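Chapter 4
Setting Up: Flasks, Funnels, and Supports

Before you measure or mix anything, you have to put the glassware where it will stay put. Most accidents in a first-year lab happen with ordinary pieces that were set down badly. This chapter covers the round-bottom flask, the cork ring, the funnel, and the rack. Heating is left for Chapter 5.
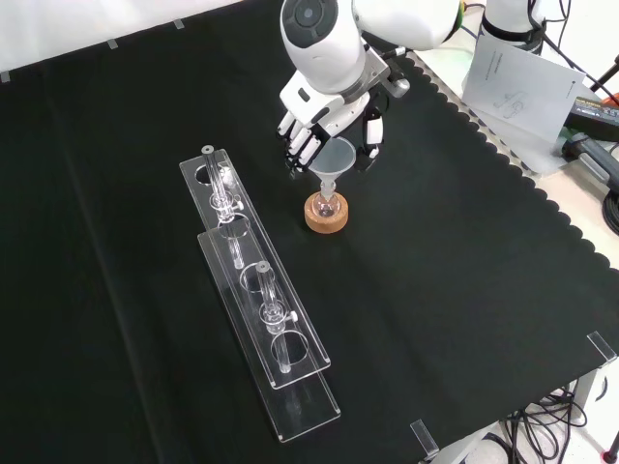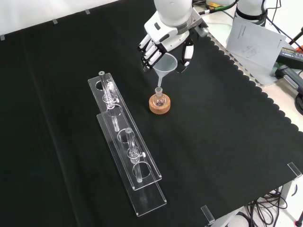
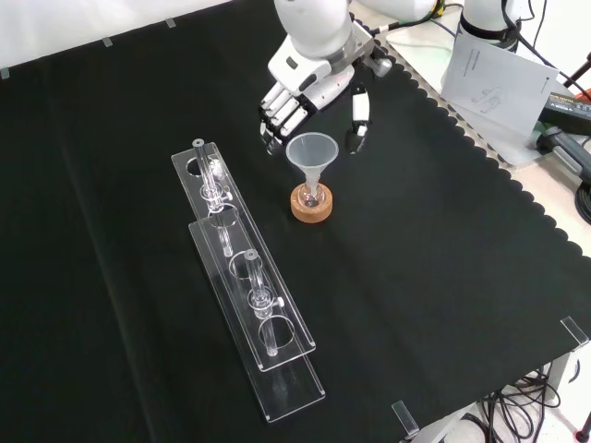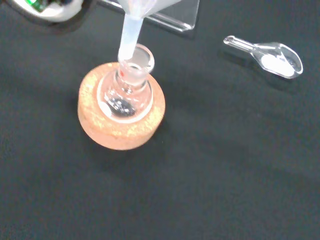
A funnel in the neck of a small round-bottom flask, with the flask seated in a cork ring on black cloth.

4.1 The round-bottom flask

A round-bottom flask has no flat side. The shape spreads heat and pressure evenly over the glass, and it leaves no corners for solids to pack into. It also means the flask will roll if you put it on a bench by itself. Never do this, even for a moment, and even if the flask is empty.

Flasks are sold by volume. The sizes used in this course run from small ones that fit in the palm of your hand up to the 400 mL flask used in Chapter 9. The volume printed on the glass is a nominal one. Do not use a round-bottom flask to measure a liquid. Measure in a graduated cylinder and then transfer.

As a rule, fill a round-bottom flask no more than half full. If you expect foaming, use less.

Many flasks have a ground-glass joint at the mouth. The ground area looks frosted and is slightly rough to the touch. It is made to mate with another ground piece, such as a condenser or a stopper. Keep it clean. A few grains of solid caught in the joint can make it leak, or can lock two pieces together so tightly that they have to be thrown out. When you add a solid, the end of the funnel stem should reach past the ground area so that the powder falls into the bulb.

4.2 The cork ring

A cork ring is a thick ring of pressed cork with a hole in the middle. The bottom of the flask sits in the hole. Cork is soft enough not to scratch glass, and it grips a little.

Match the ring to the flask. The flask should rest on the inner edge of the ring all the way around. If the flask sits on top and wobbles, the hole is too small. If it drops through and touches the bench, the hole is too large. Rings from Indholm and Kolter are stamped underneath with a size letter, but the letters do not agree between the two makers, so try the flask in the ring before you fill it.

Cork rings are for flasks at room temperature. Do not set one on a hot plate. Cork also soaks up spills, and a ring that has taken in a solvent or an acid should go to your instructor and not back in the drawer.

4.3 The funnel

Funnels used for filling come in two general types. A powder funnel has a short, wide stem and is meant for solids. A stem funnel has a long, narrow stem and is meant for liquids. You can put a fine, dry solid through a narrow stem if you add it in small portions, but a damp or clumped solid will plug it.

Plastic funnels are light and do not chip the mouth of a flask. They do build up static, and fine powders will cling to the wall. Tap the rim gently with a finger. Do not push the powder down with a glass rod.

A funnel makes a small flask top-heavy. With a flask of 100 mL or less, keep one hand on the funnel or the neck while you pour. Leave a small gap between the stem and the neck so that air can get out as the liquid goes in. If the funnel seals against the neck, the liquid will stop and then come through in a rush. Lifting the funnel slightly will open the gap.

Take the funnel out as soon as you have finished. Lift it straight up, let the last drop fall, and lay it on its side on a watch glass or in the wash tray.

4.4 Racks

Test tubes and small glass columns also need support. A rack holds them upright in a row of holes. Acrylic racks let you see the whole length of the tube, and this is helpful when you are watching for a color change or a settled layer. Acrylic clouds and cracks in contact with acetone, so wash these racks with soap and water only.

Set racks to one side of the flask you are filling, on the side away from your pouring hand. You should not have to reach over a rack to get to anything.

4.5 The work surface

A dark surface makes white powders and clear glass easier to see. A light one is better for judging pale colors in solution. If you use a cloth, smooth it out first. A fold under a cork ring will tilt the flask. Cloth is suitable for dry work and practice assemblies. For liquids, use the Rakico tray or another tray with a raised lip.

Practice 4A: Filling a flask

You will need a small round-bottom flask, a cork ring, a stem funnel, a graduated cylinder, and water.

1. Check the flask for chips and star cracks. Look closely at the neck.
2. Place the ring well in from the edge of the bench.
3. Seat the flask and turn it gently. It should not rock.
4. Put in the funnel.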